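June 2, 2023

Kitchen bench, utensil sorting again. Apinya on the controls, me on notes, Preben in after lunch.

Started with the gripper pads from April back on, because the new ones from Kragh mark the wood. Same caddy as last week. Task is the usual one: pick each tool off the counter, put it in a slot, handle down, let go without dragging anything else out.

Forks are still the worst. Once several are in together the tines lock, and the planner sees one lump of metal. Hafþór wants to try a fork on its own in the right-hand compartment. Fine by me, but people don't keep their forks like that.

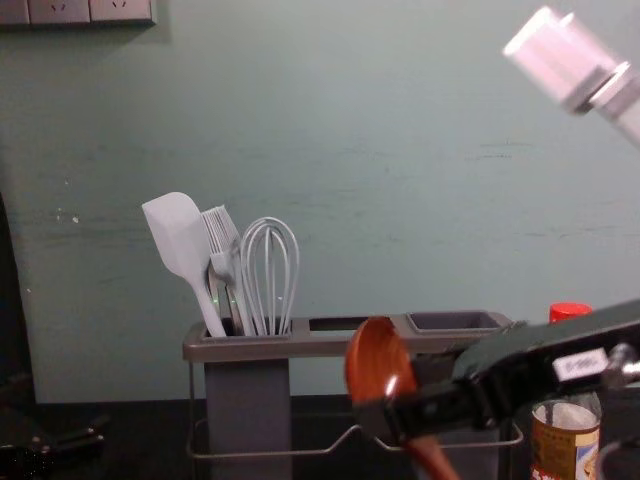

Wooden spoon at the caddy, bowl up. Spatula, forks and whisk in the left compartment.

The gloss on the spoon bowl gives a bright spot that upsets the depth reading. Turned the threshold down to 4 and it behaved better, though I'd want more runs before changing the default. Preben thinks matt spray. I said no – the point is ordinary kitchen things.

Dagný asked for a plain answer for the Nelar report: can it put the cutlery away yet? My answer is one tool at a time, with someone standing by. A person clears the same counter before the arm has finished its first approach.

To do:
– log from run 199 is missing its force data, ask Ívar
– order 6 more pads, old type
– repeat spoon with the blind down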